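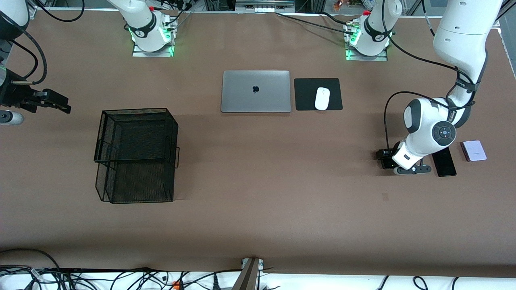 Fig. 1. Work table with phone, small box and closed laptop.

Skokcombe College, Sport Management Level 2
Unit 6 handout: Building a home and away basketball schedule
Notes by Nobuhle Engelbrecht. Revised August 10, 2025.

6.1 Scope

These notes cover the drafting of a season schedule for a college basketball programme running a men's and a women's side out of one gym. Tournament draws are dealt with in Unit 7. Officials' fees and gate income are in Unit 9 and are left out here.

6.2 Terms

Fixture: one game between two named sides on a set date.
Double-header: two fixtures on the same court on the same date, normally women's first.
Break: two home games in a row, or two away games in a row, for one side.
Blackout date: a date on which the gym can't be used.
Turnaround: the time between the final buzzer of one fixture and the tip-off of the next.

6.3 Number of fixtures

In a single round robin of n sides, each side plays n - 1 games and the league plays n(n - 1)/2. In a double round robin both figures are doubled. With six sides, a double round robin gives 10 games per side and 30 in all. Non-league games are added afterwards and must not displace a league date.

If n is odd, add a dummy side. Whoever is drawn against the dummy has a bye in that round.

6.4 The circle method

Write the sides in two rows, facing each other. Each facing pair is a fixture. For the next round, hold the first side still and move all the others one place clockwise. Repeat until n - 1 rounds have been written. For six sides:

Round 1: 1-6, 2-5, 3-4
Round 2: 1-5, 6-4, 2-3
Round 3: 1-4, 5-3, 6-2
Round 4: 1-3, 4-2, 5-6
Round 5: 1-2, 3-6, 4-5

The method settles who meets whom and in which round. It says nothing about venue. Home and away are assigned in a second pass, and the second half of the season reverses the venues of the first.

6.5 Breaks

With n even, a single round robin can't be drawn up with fewer than n - 2 breaks. For six sides the minimum is four. Students often try to remove the last few by hand and create a clash elsewhere. Check the total against the minimum before spending time on this.

6.6 Worked case: Mokoena Hall

Mokoena Hall is the home court for both sides in the case. Fixed constraints:

Tip-off of the first game no earlier than 5 p.m.
Allow 101 minutes from tip-off to final buzzer.
Turnaround of 20 minutes, including warm-up.
Hall to be cleared by 10 p.m.
No away trip longer than 270 miles without an overnight stay.
Travel allowance of 200 per away fixture, in the currency of the case.

A first game at 5.30 p.m. ends at 7.11 p.m. The second tips off at 7.31 p.m. and ends at 9.12 p.m. The latest workable first tip-off is 6.18 p.m., with no margin for overtime. One overtime period should be taken as 15 minutes of clock time, so allow for one in each game and bring the first tip-off forward to 5.48 p.m. or earlier.

6.7 Entering the draft

Enter blackout dates in Flilik before any fixtures. Dates added later are not checked against games already placed. Export the finished draft as a plain table, one row per fixture, with columns for round, date, home side, away side and tip-off. The Etico template from July has no column for tip-off and should not be used.

6.8 Exercise

Draw up a double round robin for eight sides. State the number of rounds, the number of fixtures and the number of breaks for each side. Mark every double-header. Hand in to Xolani Tshabalala with the working for the venue pass attached.

Reading for Unit 7: seeding and byes in knockout draws, course pack, second section.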